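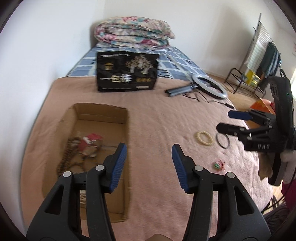

Page last changed: November, 9:45 pm

Where Small Things Live: a project report on bedroom storage
Kha Mạc, Design for Everyday Life, second term

I started this project with a question that sounded too small to get a grade: where do people put the little things that don't have a place? Beads, single earrings, a ribbon you liked too much to throw out. My first idea was to design a jewelry stand. I drew it, I hated it, and my tutor asked if I'd looked at how anyone stores this stuff right now. I hadn't. So that became the project.

The box on the bed is the one I kept coming back to. It's plain brown cardboard, lid off, with a string of dark brown prayer beads coiled up along one side and a short pale beaded strand lying lower down. No dividers, no lining, nothing fancy. And it works so well! You take the lid off and everything is right there at once, which was not true of a single organizer I tested in the first month.

I tested two of them properly, by the way. The Dukutitz tray has these tiny felt slots, and I spent a whole evening feeding a necklace into one like I was threading a needle. The Hikness hanging pouch was better to look at, but the pockets are so deep that you end up fishing with a finger and pulling up whatever comes. I kept a log of how long it took me to find one bracelet. With the pouch my worst try was 182 seconds. With an open shoebox my worst was 45, and I'd been on the phone for part of that.

What surprised me more was the bed. I'd planned a chapter on desks and dresser tops and I ended up throwing most of it out, because in the rooms I visited the sorting happened on the bed — you sit down, you put the box next to you, and the blanket catches anything you drop. A soft pink blanket is a pretty great work surface for beads, it turns out I should have bought one for my own room instead of chasing things across a tile floor. The quilt lives folded up at the head, on the checked sheet, so the rest of the bed stays free. Pink, teal and cream flowers, folded into a really tall bundle. I measured a lot of folded quilts for this project and I'm still a bit obsessed with how people do the corners.

Then there's the bag. I have a whole section of notes called "bags that get promoted," about packaging that is too nice to go in the trash. The black one standing in front of the quilt is just the type I mean, with gold and white Chinese characters and gold artwork. Mrs. Vương, who let me interview her twice and fed me both times, keeps hers for years and uses them for gifts, receipts and (once) a set of curtain hooks. She told me a good bag stands up by itself. I wrote that down as a design requirement.

For the prototype I made a cardboard box with a lift-off lid and one loose inner tray, sized to sit on a bed without tipping when somebody sits beside it. The card came from Arkavby, offcut sheet, item 2269 if anyone in next year's group wants the same thickness. First version: corners too weak. Second version: corners fine, lid so tight you had to shake the box to get it off, and the beads went everywhere. I sanded the lid edge and put a thumb notch on each short side.

Things I'd change. The tray is probably unnecessary. People took it out and left it out, and one tester used it for hair clips in the bathroom. I'd also make the walls a little lower, so your hand goes in flat, and I'd leave the card plain. I painted one box dark green and the brown beads just vanished in it. I still need to redo the drawings for the lid, and the cutting pattern in the appendix is for the old size, so please don't cut from that one yet.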